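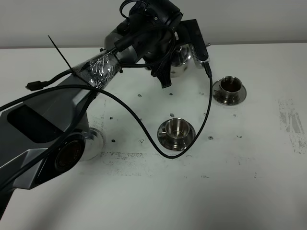

Chapter 8
Edges, Corners and Level Lines

I learned to measure in my uncle's fence yard in Dremport, and I learned it badly. I'd eyeball a post, decide it looked fine, and move on to the next one (you can guess how that fence turned out!). Before we touch a single formula in this chapter, I'd like you to get into the habit of hunting for straight lines wherever you happen to be sitting. Take the white tabletop in the photo: its back edge meets the off-white wall in one straight horizontal line, and a line like that is what we'll call a reference line from now on. Everything else gets measured from it. Find one in your own room before you read any further, and write down what it is.

Now, the big idea. An angle is a comparison between two directions, so it makes no sense until you've picked the direction you're starting from. My old fence posts leaned because I kept picking a new starting direction every few yards. One post leaned a bit, I lined up the next one with it, and by the time I reached the far end I was way off. Surveyors call this carried error, and we'll meet it again in Chapter 9 when we walk the boundary of the McGrath lot.

You'll need a protractor, a ruler, a sharp pencil and 200 feet of string for the outdoor work. If your class is sharing the string, cut it in half and you'll have two 100-foot pieces, plenty for the first two activities.

Warm-up: Draw a reference line across a sheet of paper. Without using the protractor, sketch a line you think makes a 45-degree angle with it, then measure what you drew. Write the difference in the margin and keep the page, we'll use it in the next section.

8.1 Choosing a Reference Line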